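Hokbridge Shared Workshop
Minutes of the August meeting, Folding Machine Group

Present: Rosalía Garrido (chair), Velimir Babić, Velimir Dimitriou, Nidia Sánchez, Despina Karagiannis (minutes)
Apologies: none, though Velimir B. left at half past eight to move his van

As usual the two Velimirs are given as V.B. and V.D. A proposal that one of them change his name was carried over from July.

1. Minutes of the last meeting
Agreed, with one correction. V.D. did not "break" the shoulder joint. He "found its limit". The minutes have been amended and the shoulder joint has been reprinted.

2. Name of the machine
Closora stays. Nidia still prefers Reromura and would like that written down every month until people come round to it. Written down.

3. The arm
V.B. reported that the new belt is on and the arm now reaches the far corner of the table without the noise. There is a different noise. He thinks it is the idler and has ordered two, so that there will be one to lose.

Rosalía asked whether the arm could be run at full speed yet. V.B. said it could. Rosalía asked whether it should be. V.B. said no.

The emergency stop has been moved to the front of the bench after Nidia pointed out that reaching the old one meant leaning across the thing you were trying to stop. V.D. to print a label for it, in letters bigger than last time.

4. The hand-held gripper
Both fingers have been re-glued and the grip strip is holding, if not beautifully. V.D. wants to try a rubber coating. Nidia wants him to try it on something that isn't the only pair we have. Agreed that he prints a spare pair first.

Recordings so far stand at 121, nearly all of them tea towels. V.B. feels we have learned what there is to learn about tea towels. Despina disagreed, having watched the arm attempt one. After some discussion it was agreed to carry on with towels on the arm and move to clothes with the hand-held gripper, so that the clothes recordings are ready when the arm deserves them.

5. Money
The tin holds £600, less whatever V.D. is owed for filament, for which he has receipts "at home". Rosalía gave him until the next meeting. The motor drivers from Papadopoulos are to be paid for out of this, and Rosalía will ring them about the one that arrived with a bent pin.

Nidia asked if we could afford a second camera. We can afford a second camera or a heater. Being August, the vote went to the camera. Despina asked that this be remembered in January.

6. Garments
Nidia has started on the clothes pile. She opened with black, on the grounds that if the software can find an edge in black cloth it can find one in anything. V.B. said this was like learning to swim in the North Sea. Nidia said people do.

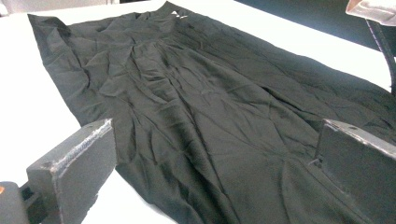 Nidia Sánchez

The group spent a while on this one. V.D. was pleased with how plainly the cloth stands out from the white table down the left, and thought the outline there would be easy going. V.B. was less pleased about the table, which is so bright that it has no detail left in it at all. He would like the lamp turned down. Nidia would like the lamp left alone until she has finished the batch, as she has only just got it to stay put.

The trouble is the fold on the left, where the cloth doubles back on itself. The software takes the rounded edge for a hem. Despina said so did she, the first time. Agreed that Nidia will mark doubled edges by hand for now.

V.D. suggested using the little white tag by the gathers as a landmark, it being the one pale thing on the cloth. Rosalía asked what happens with clothes that have had the tag cut out. V.D. is to think about it.

There was a longer exchange about whether creases should be smoothed before recording. V.B. was for smoothing. Nidia said that nobody's washing arrives ironed, and that if it did we would have no need of the machine. Creases stay. V.B. asked for his objection to be noted and then ate the last biscuit.

7. Bench bookings
The bench is ours until 6 on club evenings and after that by arrangement with the bicycle people. Please put the clamps back on their side. They have mentioned the clamps.

8. Any other business
Despina asked for more black clothes, clean, any size, in a bag with a name on it. V.D. offered a suit. Declined.

Actions
V.B.: fit idler, find noise
V.D.: spare fingers, label, receipts, tags
Nidia: finish black batch, mark doubled edges, then let V.B. near the lamp
Rosalía: ring Papadopoulos, price cameras
Despina: clothes bags, these minutes

Next meeting in September, same room, bring own mug.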